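Grokelham Floor Care Set: Good Practice Notes and Data Card
Please read these through once before your first shift, even if you've swept a thousand floors

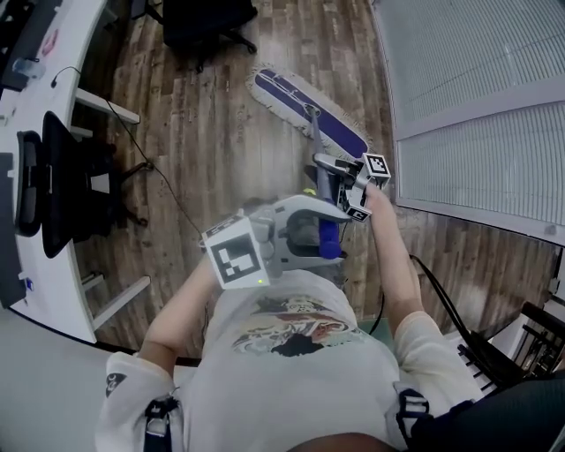 Issue 7

Welcome, and thank you for taking the time. This file travels with the Grokelham floor care recordings and does two jobs at once. It tells people who download the set what they're getting, and it tells the people who make the recordings how we'd like them made. We did try keeping those as separate files, and they drifted apart so badly that by May the card promised one thing and the operators' sheet asked for another. So now they live together, and if you change one half, please read the other half before you save.

What's in the set

The release holds 300 episodes of ordinary floor work, recorded with a pair of hand-held grippers and an overhead view. The tasks are dust mopping, sweeping into a pan, moving light chairs and putting them back. Dust mopping is the largest share by a long way, and it's also the part we've argued over most, so a fair bit of what follows is about mops.

Recordings come from two sites, Drummond and Zukow. Drummond is an office floor with desks and swivel chairs. Zukow is a hall with a sprung floor and hardly any furniture, and it's a much gentler place to learn. An episode runs from the moment both grippers are closed on the handle until the mop head has been lifted and set back on its hook. Anything before or after that is trimmed.

Each episode folder has the video, the gripper positions, the jaw opening for left and right, and a short notes file written by the operator. Do have a look at the notes files. They're plain and sometimes funny, and they explain a good many odd-looking wobbles in the data.

Holding the handle

Two grippers on one pole is harder than it sounds. Put the lower jaw on the coloured grip section if your mop has one (the blue one on the grey metal handle, for instance) and the upper jaw on the pole itself, far enough away that the two devices never knock together on the backstroke. Close the lower jaw first. If the pole turns in your grip, stop and take hold again properly; don't try to save it with a squeeze in the middle of a pass.

Keep the square markers in view as much as you can. The usual culprit is a rolled wrist, and the next most usual is a sleeve. Long loose sleeves are perfectly fine to wear, but push them up past the forearm before you start, and check them again whenever you take a break. Glance at the indicator light too. Green means carry on. Any other colour means put the mop down and come and find whoever is running the session — please don't restart the device yourself.

Shoulder straps should be snug enough that you can lean forward without the load shifting. Do the buckles up before you pick up the grippers, as it's a miserable job afterwards.

Moving about the room

Most of our rules are here, and they come from experience. Of the 59 entries in the incident log, most are near-trips, and cables account for more of them than everything else put together.

Walk the room empty-handed before the first episode. Find every cable that crosses the floor, including the thin black ones that come off the end of a desk and wander diagonally over the boards, which are remarkably easy to lose against dark timber. Bundles hanging below a window count as well. If a cable can be moved, move it. If it can't, plan your passes so that you never step backward over it, and never run the mop head across it, however flat it looks.

Chairs stay where the room's regular users leave them. We had a long habit of clearing everything to the walls, and the result was a model that was lovely on bare floor and hopeless near a caster. Mop up to a chair base and around it. If you do need to shift a chair, that's a chair-moving episode and should be labelled as one.

Follow the long direction of the planks where there's room for it. A swivel head will swing if you change direction sharply, so let it come round in its own time. Slow is good! We've never rejected an episode for being slow.

Take a break after every 6 episodes. Operators who feel well always want to skip it, and their later recordings show it quite clearly in the upper gripper, which starts to sag.

Other people's things

Desks in the working area are off limits to sleeves, grippers and elbows. Water bottles should have their lids on, and if one doesn't, ask. Screens that could show someone's work are to be switched off or turned away before recording, and reviewers look for this first. Blinds stay closed at Drummond during sessions, both for glare and for the privacy of people walking past.

Operators' faces and names are kept out of the release. Visible logos or prints on clothing are allowed, but if you'd prefer not to have your favourite shirt in a public data set, bring a plain one.

Known gaps

We have no wet mopping, no carpet and no stairs. Nearly all the operators are right-handed. The mops are all long flat dust mops of the same general shape, and we wouldn't expect anything trained on them to cope with a string mop. The earliest Zukow episodes have a small timing offset between the grippers; a corrected index is in the extras folder, and the uncorrected one has been left beside it for people who have already built on it.

Terms and contact

The set may be used for research and teaching. If you plan to put a policy trained on it into a machine that shares a floor with people, please carry out your own risk assessment for that machine and that floor. These notes cover how we record and can't stand in for a safety review.

Corrections go to Dumisani Khumalo, who looks after this file for Bruvo. Send the episode number and a sentence or two on what you found. Suggestions for Issue 8 are being gathered now, and the section on chairs is the one most likely to change.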